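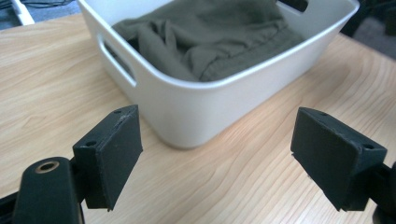 Sun 28 April

My wrists hurt! I spent the whole weekend putting laundry into a tub and taking it back out again, and I have 95 recordings to show for it, which sounds like a lot until you hear how many of them I'm going to throw away.

Quick catch-up if you're new. I've been helping out on a project called Misten, over in Rilletby, and the goal for the spring is simple to say out loud: a robot that folds a piece of clothing and puts it in a tub without making a mess of either. The way we teach it is by showing it. You strap a gripper to each hand, you do the job yourself using only the gripper fingers, and everything your hands do gets saved along with what the cameras saw. Later the whole pile goes into training and we find out what we taught it (including the stuff we didn't mean to teach it, ha).

I used to do this with the remote setup, the Tapsell, where you sit in a chair and move a pair of small arms and the big arms copy you. I liked it for stiff things like boxes. Cloth was miserable. I could never tell when I had hold of one layer or two, and by the time I figured it out the fold had slid off somewhere. With the grippers on my own hands I at least get some feel back through the plastic. It's like folding with oven mitts made of chopsticks, but I can tell when a hem is slipping, and I go so much faster.

Saturday was all about getting the cloth out of the tub. Easy, right? Well, I have this habit of diving straight for the middle of the pile and squeezing, and that works great for a person. For the recordings it's kind of a disaster, since the fingers come up with a big wad and I spend the next half minute shaking it loose. Half my early takes are mostly shaking. So I made myself go in slowly, grab whatever fold was sticking up the highest, lift straight up, and only then think about where the edges were. Boring to do and so much nicer to watch back.

The other thing I kept messing up was the tub itself. I'd bump it with the back of a gripper, it would scoot a few inches, and without thinking I'd nudge it back where it was. Every nudge ends up in the data! So now there are takes where moving the tub is the whole point, done on purpose with both hands, and in the others I leave it wherever it ends up and reach for it there.
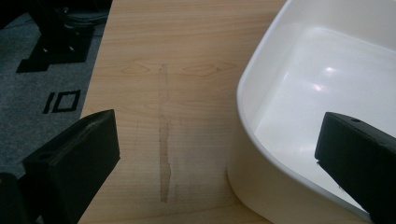
The long dark streak in the wood, my favorite landmark on this table.

I have a soft spot for that streak. On Saturday morning I caught myself lining things up with it every single time, cloth to one side, tub to the other, like I was setting a place for dinner. That's comfy for me and bad for the robot, because if the tub is always in the same spot relative to a mark on the wood, it may just learn the spot. By Sunday I was making a point of starting somewhere different on each take. Tub turned at an angle, tub way over on the right, cloth bunched up, cloth half flat. I even tried starting left-handed, and I am not proud of those.

Folding got better after lunch on Sunday, once I quit trying to be neat. I'd been fussing over corners and going back to fix tiny creases, and the software we use to look over the takes (Itetti, it's fine, it crashes if you scroll too fast) made it really obvious how much of each recording was me patting the same inch of fabric. I've settled on fold, fold, one smoothing pass, hands off. If a drawstring hangs out, it hangs out. I can live with that.

Cables are still a pain. Mine run back along my arms, and when I reach far across the table I can feel them tug, so I end up pulling my elbows in and doing everything like a T. rex. I've tried clipping them at the shoulder, and then they tug at the shoulder. If you have a trick for this please leave a comment, I'll try anything.
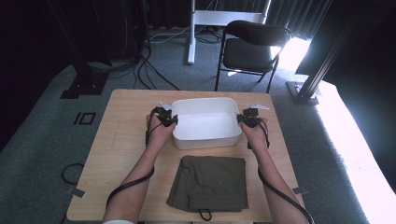
Why not just write a program that tells the robot how to fold?

Cloth never lands the same way twice, so you'd be writing rules forever. When you show the job many times over, with the fabric starting out in all sorts of shapes, the robot can pick up what to do with a crumple it hasn't met before. It still gets plenty wrong, and then you go back and record more of whatever it got wrong.

I went through the first batch last night and marked 7 takes as junk, mostly drops, plus one where I stopped in the middle to scratch my nose with a gripper (do not recommend). Recoveries I'm keeping. If I fumble the cloth and pick it up again cleanly, I want the robot to see that, because it's going to fumble too.

Next weekend is more tub moving, and then I really want to try something with sleeves. The plan is to have the robot running the whole thing by July. I'm also buying wrist braces, so if you have a favorite kind, tell me that too.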